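Home | Food | Rooms | Travel | Back Issues

The Kitchen That Fits on One Table

When I moved to Treloar I rented two rooms and was promised a kitchen. The kitchen was a sink, a shelf, and a place on the floor where a stove used to be. I lived like this for 14 months, and in this time I learned to cook on a table.

So I have a weakness for people who do the same. This June I visited some of them for the magazine, in Treloar and in Aken, the next town on the railroad. They rent in old houses that were divided many times, and the stove always went to another tenant. What they have is a table, one or two outlets, and a few appliances that each do one thing.

The toaster oven is the center of such a kitchen. It bakes potatoes, warms soup in a bowl, and makes a small chicken if you are patient. Its top becomes a shelf very quickly, and plates live there between meals. I would only advise to take everything off before you turn on the heat. My own oven was a Skivlow, bought used for 40 dollars, and it browned everything on the left side first.
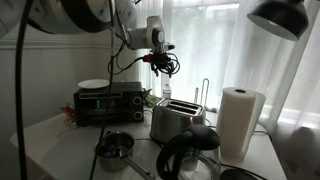 Toaster, kettle, saucepan and paper towels share the counter with the toaster oven. The window behind has sheer curtains.

The kettle is the second thing people buy, and I think it should be the first. With hot water you have tea, noodles, oatmeal and couscous. A saucepan is more difficult to explain when there is no burner, but everybody keeps one. I used mine as a mixing bowl, and once, for a whole winter, as a place for keys.

Then there is the question of electricity. An old house does not like it when the kettle and the oven work together. In my building the fuse box was in the cellar, 11 steps down, and I knew these steps very well in the dark. The rule I made was simple - first the water, then the bread. Each big appliance should go directly into the wall, and the cord of the one you do not use should be unplugged.

I also want to say a word for the corner by the window. Many tenants put the table in the middle of the longest wall, where it looks correct, and then they work in their own shadow. A corner gives daylight and keeps the cords away from the feet. Carpet is the one problem. Crumbs go into it and stay, so a washable mat under the table is money well spent. 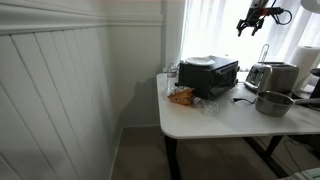

A corner table with the toaster oven, a toaster and a snack bag, beside a beadboard wall.

Small things are the real enemy. Bottles and snack bags arrive one at a time, and by evening there is no place to put down a cup. The best answer I found is a tray from Rorkasov, a shop in Aken that sells hotel supplies. It cost 12 dollars. Everything without a plug goes on the tray, and when it is time to cook, the tray goes on the bed.

I have a proper stove now, with four burners. I use one of them. The toaster oven came with me and stands next to it, and most mornings the bread goes in there, turned once so the right side also gets brown.

More from Rooms
Curtains for North Windows
What to Keep Under a Sink
A Shelf Above the Door
Renting in Aken: Five Old Houses
Letters: Your First Kitchens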